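Home | Cells | Checklists | Episode log | Contact

Cell check before recording, drinks table (Vimudetti task set)
March, by Jolien Groen

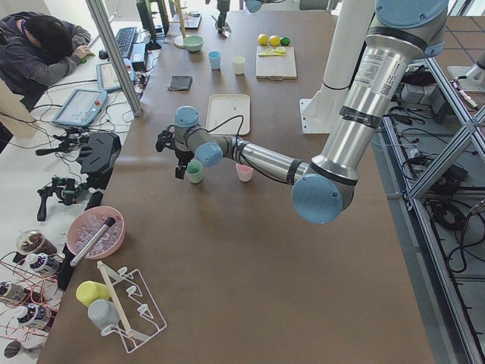

1. Arms and grippers
Both arms move to the start pose from the pendant, at slow speed. OK.
Comment: the wrist cable of the main arm makes a wide loop over the tray. Please fix it closer to the forearm before the next block, it can catch on a cup.

2. Emergency stop
Pressed and released once on the pendant with the light-blue frame. OK.
Comment: the second pendant lies partly behind the frame post. It must be within reach of the operator.

3. Objects on the table
Cups, bowls, tray, cutting board with lemons and lime, ice. Compare with the Kong object list. OK, with remark.
Comment: the yellow cup lies on its side. If this is the wanted start position, write it in the episode note, otherwise the labels will be wrong.

4. Operator desk
Not OK.
Comment: a clear cup with a brown drink stands near the bottles and thin red wires. No open drinks on this desk, also not for five minutes. Hand controllers go back to the Prornau holder after each block.

5. Floor and cables
Not OK.
Comment: the cables beside the frame lie in one big heap. I asked for a cable duct already on Monday.

6. Recording
Jillo counter stands at 217 accepted episodes. The next block is 100. Stop after 5 failed grasps in a row and call me, do not delete the failed ones.

Result: recording may start when points 4 and 5 are solved. Point 1 can be done in the break.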